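Residence Diary, Dillau House
Second Floor, East Wing
Sunday, July

The morning handover was received at 0900 from the night warden. No incidents were recorded. The corridor lights outside Rooms 5 and 6 remain on the repair list, and the request has been submitted again to the maintenance office at Budis. The linen delivery did not arrive and is now expected with the next regular van.

The principal work of the day was the preparation of the family room for the summer guests. In accordance with the seasonal schedule, the winter bedding was stripped, bagged and labeled for the store. The mattress was turned and the slats checked. One slat near the foot end is split along its length. It has been taped as a temporary measure and should be replaced before the room is let for more than a few nights. Uyên Ninh has been asked to obtain the part from Ovetti, who supplied the bed frame, and to keep the receipt with the July papers.

The dresser drawers were emptied and wiped out. Items left by previous guests were entered in the lost property book: one child's sock, a hair clip, a phone charger without its cable, and a paperback in Vietnamese with the name Hứa written inside the cover. The paperback has been placed in the office safe, as the family of that name is due to return this summer and may wish to have it back. The remaining items will be kept for the usual period and then disposed of.

The window was cleaned inside only. The outer pane requires the long pole, which is still on loan to the ground floor. A note has been left asking for its return. The curtain hooks were counted, and five are missing. Replacements are in the sewing tin, but they are of the older pattern and do not sit properly on the rail. It was decided to leave the curtain as it is until the correct hooks can be bought.

Lunch was taken late. The kitchen reported that the soup was short by several portions, owing to an error in the weekend numbers. This office accepts responsibility for the error. The sheet had been completed on Friday and was not amended when the additional party confirmed.

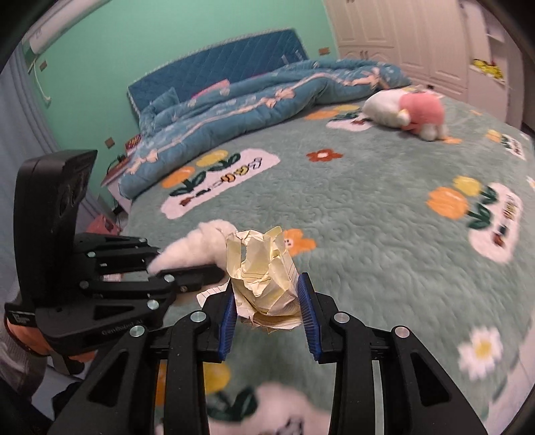 Bed dressing and the sorting of small articles occupied the afternoon. It remains the rule of this floor that loose paper is to be looked at before it is thrown away, since a guest's address was lost in that manner last year. The rule applies equally to ruled notepaper as crumpled and ragged as the pale yellow piece handled over the bed today. Soft white articles are to be kept apart from the paper during sorting. The green blanket with the tulips and the cloud-shaped patches is assigned to this room for the season and should not be exchanged with the plain one from Room 6, whatever the laundry list may say. Its plush surface holds lint, and it is to be shaken out at the window before each change of guests.

At 1655 the room was inspected and signed for, with the slat and the curtain hooks noted as outstanding. The key was returned to the board. The inventory card has been rewritten, the old one having become illegible, and the replacement value of the bedding entered as 2000 in the right-hand column, as instructed by the Dillau office.

The evening was quiet. Two telephone inquiries were received concerning parking, and both callers were referred to the printed notice. The side door was locked at the usual hour. The handover sheet for the night warden is on the desk, beneath the lost property book.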